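Strength and Conditioning, Unit 3
Session handout: Choosing and using resistance bands

Bring this sheet to the practical. The reading is the Garnum chapter on variable resistance, which is short.

How a band loads a movement

A barbell weighs the same at the bottom of a lift as it does at the top. A band pulls harder the further it is stretched, so the load is light at the start and heaviest at the finish. In a squat or a press this suits most people, as they are stronger near lockout. In a row it is less helpful, because the hardest point comes where the shoulder blades are already drawn back and many lifters are weak there.

Reading the label

Makers quote resistance in different ways. Prolovell prints one figure, taken at full stretch. Akitz prints a range, from first tension to full stretch. You can't compare the two without knowing the length each was measured at. When you write up a session, record the resting length, the stretched length and the band colour together - colour alone means nothing across brands.

Worked figures

A lifter has a bar loaded to 100 kg and wants the band to add load at the top only. The pair of bands gives 58 kg at lockout and is slack at the bottom. Load at the bottom is 100 kg, load at the top is 158 kg. If the bands are anchored lower and are already tight at the bottom, both numbers go up, and the lift has to be recalculated.

Anchoring

Use a rack peg or a closed door anchor. Don't loop a band round a table leg or a loose dumbbell. Check the rubber for nicks before each set and bin any band that has one. 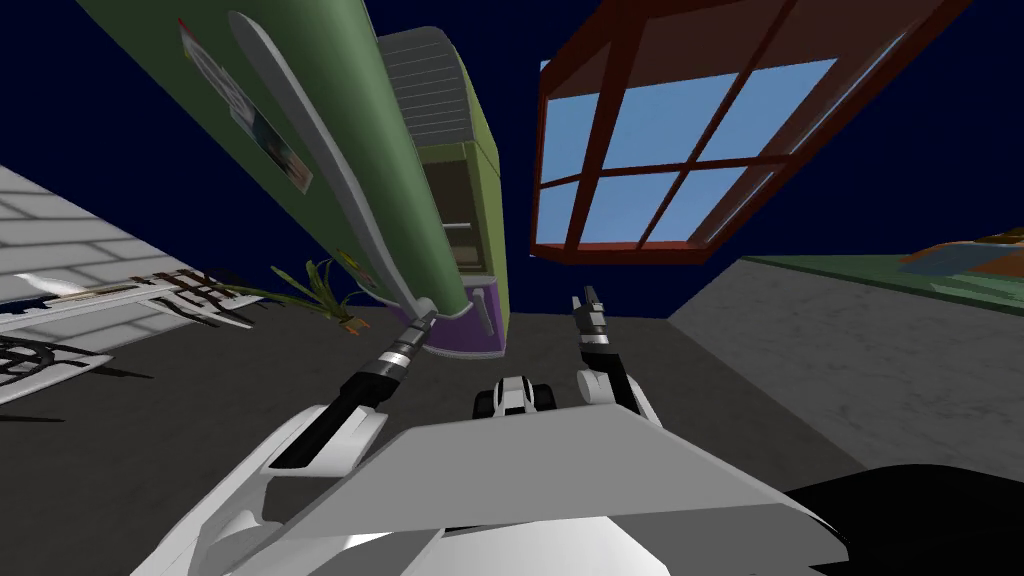
Tempo matters more with bands than with plates. The return phase is where people let go of the work, and the band snaps them back to the start. Take 3 seconds on the way back for every exercise in this unit, including the warm-up.

For the practical

Work in pairs. One lifts, one watches the anchor and calls the tempo. Swap after each set. Fill in the log table on the back.

Further reading: Nwachukwu, notes on accommodating resistance, in the unit folder.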